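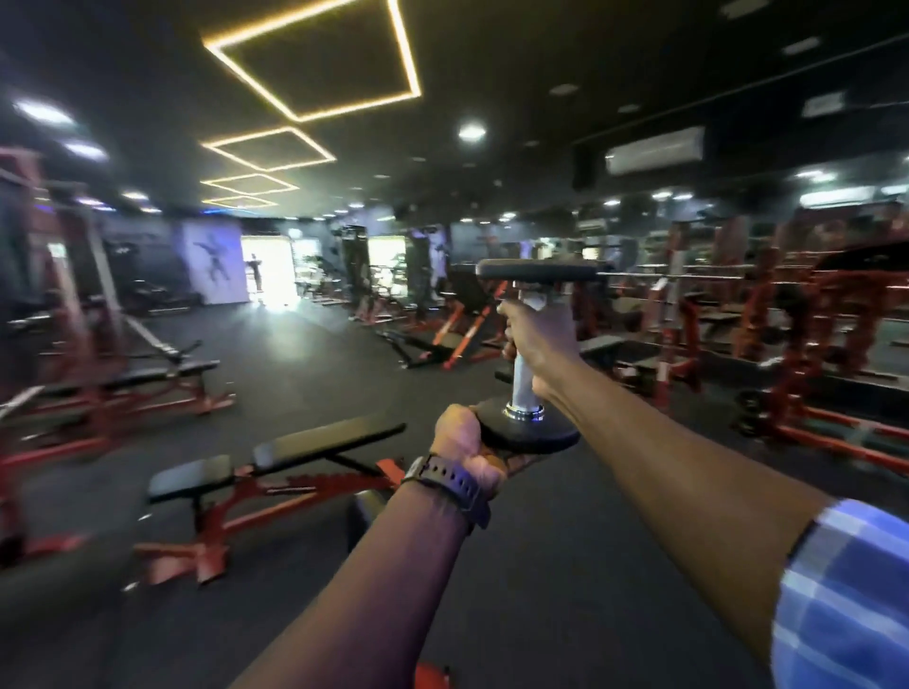

Chaltu had been given the keys to the gym in July, along with a folder of bills and a list of things that did not work. The list was in her uncle Mohammed's handwriting and ran to two pages. Most of it she had fixed or crossed out. What was left was the question of which equipment to sell before the lease ended, and she had put that off until the buyer was already on his way from Jimgate. She started with the dumbbells. The big one with the round black plates she stood on end, one hand under the bottom plate and the other on the handle, and she turned it to look at the chrome collar. There was no rust on it. She set it down beside the red bench and wrote "good" on her pad.

"You should write 'very good,'" Kedir said. "He's going to knock a third off whatever you say."

"It's not very good. It's good."

Kedir Asfaw had trained there for years and had come in to help with the lifting. He had his own ideas about what everything was worth. He thought the benches should go for more than the rack, which made no sense to her, but he said people always needed benches and only thought they needed a rack.

They worked along the wall. She read out the name of each piece and he pushed it or sat on it or pulled on it and said what was wrong. One of the seat pads had a split underneath. The pin on the second bench stuck at the lowest notch and had to be kicked. Chaltu wrote down the split and the pin.

"Don't write the pin," Kedir said.

"He'll find it."

"He won't find it until he gets it home."

She wrote it anyway.

Hamdia Fikre came by before noon with her gym bag, because she had not read the notice. She stood at the door and read it there, all the way to the bottom, and then came in and asked if she could do her usual half hour. Chaltu said the insurance had run out. Hamdia said she would not drop anything on herself. In the end she did her half hour at the far end of the room, and Chaltu walked around her with the pad.

"Where will you go after this?" Chaltu asked her.

"Flestine has a place. It's all machines with screens." Hamdia wiped her neck. "My sister likes it."

The buyer was a woman, it turned out when the van pulled up. The message had been signed R. Iwasaki and Kedir had been saying "he" all morning. Rin Iwasaki shook hands with both of them and then with Hamdia. She was fitting out a room behind a community pool. She had 800 dollars in an envelope and she said so right away, and Kedir looked at the ceiling.

She took her time. She lay down on the red bench and got up again. She read Chaltu's notes standing up, with a finger on each line, and when she came to the pin she went over and tried it.

"You kick it," Chaltu said.

Rin kicked it. It went in.

"All right," she said. "What do you want for all of it?"

Chaltu had a number from her uncle. It was written at the bottom of the second page and underlined, and it was a good deal more than what was in the envelope. She had called him the night before to ask how low she could go, and he had talked for 44 minutes about the year he opened the place, and who had helped him carry in the rack, and how they had taken the door off to do it. He had never given her a lower number. She had not liked to ask twice.

"The benches and the dumbbells for what you have," she said. "The rack is separate."

"I don't need the rack."

"Everybody thinks they need a rack," said Kedir.

Rin counted out the money on the seat pad with the split. Loading took longer than anyone wanted. Hamdia held the door and gave directions, and Kedir and Rin carried, and Chaltu brought the dumbbells out one at a time, the big one last. She had to rest it once on the step.

When the van had gone she went back in for the folder. There were marks on the floor where the benches had been. Kedir was at the rack, testing the bolts with his fingers.

"You'd have to take the door off," she said.

"I know. I was there." He tried another bolt. "I've got a garage. What does he want for it?"

She turned to the second page and looked for the line. Her uncle had put a price next to everything else, but beside the rack he had written only "ask Kedir."

She held the page out so he could read it, and then she went to look for a screwdriver.

Posted in: Short Fiction, Plotville Readers' Stories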